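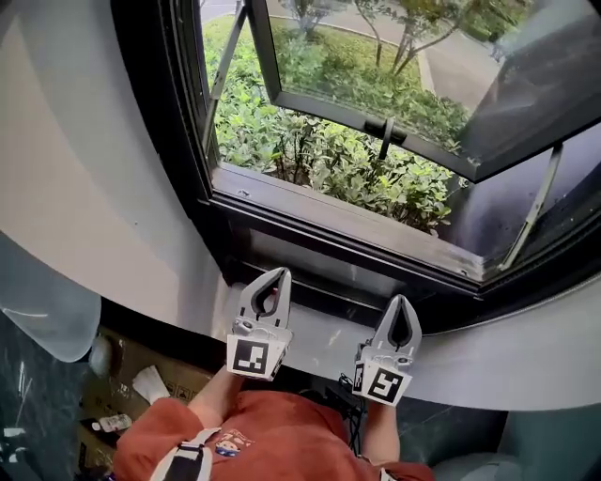

부고는 미리 쓴다

금요일 밤 11시, 연예부 당직자의 전화기가 울리면 대개 둘 중 하나다. 누가 사귀거나, 누가 죽었거나. 전자는 소속사가 "사생활이라 확인이 어렵다"고 하면 사실이고, 후자는 소속사가 전화를 안 받으면 사실이다. 십수 년 연예 기사를 쓰면서 배운 것 중 그나마 쓸모 있는 감별법이다.

배우 카요데 아자이의 부고가 떴던 2월의 그 밤에는 이 감별법이 통하지 않았다. 소속사 이디네는 첫 벨에 전화를 받았다. 담당자는 씩씩한 목소리로 말했다. "살아 계십니다. 지금 국수 드시고 계세요."

문제는 그 시각에 이미 추도 기사가 나갔다는 점이다. 우리 회사 것도 있었다. 제목은 '사리드베리의 별, 지다'였다. 제목을 누가 달았는지는 밝히지 않겠다. 다만 그 사람은 지금 이 글을 쓰고 있다.

아자이를 모르는 독자를 위해 적자면, 그는 드라마 '사리드베리'에서 말수 적은 등대지기로 나와 국내에도 팬을 꽤 거느린 배우다. 대표작을 하나만 꼽으라면 다들 그걸 꼽고, 본인은 늘 다른 걸 꼽는다. 전직 복서로 나왔다가 관객도 평론가도 외면한 영화 '로소트덴'이다. 배우들은 왜 꼭 망한 작품을 제일 아끼는지 모르겠다. 자식 중에 제일 속 썩인 놈 얘기를 제일 오래 하는 부모 같다.

소문의 출발점은 한 팬 게시판의 글이었다. 제목이 '카요데 아자이 편히 쉬세요'였고, 본문은 길었던 홍보 일정이 끝났으니 이제 좀 쉬시라는 내용이었다. 본문까지 읽은 사람이 몇 명이나 되었는지는 짐작할 수밖에 없다. 제목만 캡처되어 돌기 시작했고, 누군가 거기에 흑백 사진을 붙였다. 흑백 사진의 위력은 대단하다. 멀쩡히 웃고 있는 사람도 색만 빼면 절반은 고인이 된다.

첫 기사가 나간 뒤로는 순서랄 것도 없었다. 한 매체가 "외신에 따르면"이라고 썼는데, 그 외신은 다른 나라의 한 사이트였고, 그 사이트는 "아시아 언론에 따르면"이라고 쓰고 있었다. 서로 상대의 어깨 너머로 답안지를 베끼는 동안 시험 문제를 본 사람은 아무도 없었던 셈이다. 우리 쪽 당직 단체방에는 "다 나갔는데 우리만 없다"는 말이 올라왔다. 이 업계에서 가장 무서운 문장이다. 나는 지금도 자다가 그 문장에 깬다.

그런데 어떻게 그렇게 빨리 쓸 수 있었느냐고 묻는 분들이 있다. 사망설이 돌고 몇 분 만에 출생부터 대표작, 수상 경력까지 정리된 기사가 나오는 게 신기하다는 것이다. 신기할 것 없다. 미리 써둔다.

우리 편집국 서버에는 '대기'라는 폴더가 있고 그 안에 236명의 부고가 들어 있다. 전부 살아 있는 사람들이다. 빈칸은 날짜와 사인, 그리고 맨 끝의 유족 명단 정도다. 원로 가수의 원고는 철마다 손을 보고, 젊은 배우의 원고는 대체로 방치된다. 시상식 시즌이면 폴더를 열고 수상 내역을 한 줄씩 보탠다. 축하한다고 꽃다발 사진을 올린 날 오후에 바로 그 사람의 부고를 고치는 일은, 처음엔 좀 죄스럽다가 나중에는 점심 메뉴를 고르면서도 할 수 있게 된다. 사람이 이렇게 망가지는 것이다.

폴더에는 서열도 있다. 원고가 길수록 거물이다. 어느 중견 배우가 술자리에서 자기 것도 있느냐고 물은 적이 있다. 있다고 했더니 길이를 물었다. 원고지 두 장이라고 솔직히 답했고, 그 뒤로 그분은 내 인사를 받지 않으신다. 다음번엔 다섯 장으로 늘려놓겠다고 약속이라도 할걸 그랬다. 실제로 그날 이후 반 장쯤 늘렸다. 전해 드릴 방법은 아직 찾지 못했다.

아자이의 원고는 내가 썼다. 삼 년 전에 써둔 것이라 최근작 한 편이 빠져 있었고, 태어난 도시 이름도 틀렸다. 죽지도 않은 사람을 죽었다고 하면서 고향까지 바꿔놓은 기사였다. 그게 나간 지 17분 만에 내려갔는데, 그사이 댓글이 3888개 달렸다. 평소 내 기사에 달리는 댓글은 대개 "기자야 맞춤법"이다.

내린 기사의 댓글을 나는 따로 읽어봤다. 내부 화면에는 남아 있었기 때문이다. 앞쪽은 온통 눈물이었다. 등대지기가 마지막 회에서 불을 끄는 대사를 옮겨 적은 사람이 많았고, 아버지 병실에서 그 드라마를 같이 봤다고 길게 쓴 사람도 있었다. 중간쯤부터 "살아 있다는데요"가 끼어들기 시작했다. 뒤쪽은 전부 욕이었는데, 절반은 나를 향했고 나머지 절반은 뜻밖에도 앞에서 울었던 사람들끼리 주고받은 것이었다. 왜 확인도 안 하고 울었느냐는 것이다. 그건 좀 억울하겠다 싶었다. 우는 데 취재가 필요하지는 않으니까.

그 와중에 제일 빨랐던 건 따로 있었다. 추모 상품이다. 생활잡화 쇼핑몰 히구치에는 등대 모양 무드등이 '추모 에디션'이라는 이름으로 올라왔다가, 다음 날 아침 '쾌유 기원 에디션'으로 바뀌어 있었다. 아픈 적도 없는 사람의 쾌유를 기원하는 조명이었다. 오후에는 그냥 '등대 무드등'이 됐다. 가격은 내내 같았다. 나는 하나 샀다. 반성의 의미로 책상에 두려고 했는데, 깜박거리는 기능이 꺼지지 않아 지금은 서랍에 있다.

정정 보도는 이튿날 나갔다. 두 문장이었다. 부고는 스무 문장이었는데 부활은 두 문장이라는 지적이 들어왔고, 할 말이 없었다. 데스크는 나를 불러 앞으로는 반드시 두 군데 이상에서 확인하라고 했다. 나는 그날도 두 군데에서 확인했다고 답했다. 한 매체와, 그 매체를 베낀 매체였다. 데스크는 한참 창밖을 봤다.

아자이 본인의 반응은 며칠 뒤 인터뷰에서 나왔다. 그는 화를 내지 않았다. 기사를 몇 개 찾아 읽어봤는데 다들 칭찬이 후해서 놀랐다고 했다. "살아 있을 때 좀 써주지 그랬냐"는 농담도 했다. 그러고는 섭섭한 점이 딱 하나 있다고 덧붙였다. 그 많은 추도 기사 중에 '로소트덴'을 대표작으로 꼽은 기사가 한 건도 없더라는 것이다.

그 인터뷰를 보고 대기 폴더를 열었다. 아자이의 원고에 빠졌던 최근작을 넣고, 고향을 제대로 고치고, 셋째 문단에 '로소트덴' 얘기를 한 줄 넣었다. 내친김에 영화도 다시 봤다. 중반까지는 역시 지루했는데, 그가 빈 체육관에서 혼자 줄넘기를 하다 자꾸 걸리는 장면은 전에 왜 그냥 지나쳤는지 모르겠다. 그래서 한 줄을 두 줄로 늘렸다. 파일명 뒤에는 '확인 전 출고 금지'라고 적어두었다. 바로 옆 파일에도, 그 옆 파일에도 적다 보니 퇴근이 늦어졌다. 아직 ㅂ까지밖에 못 했다.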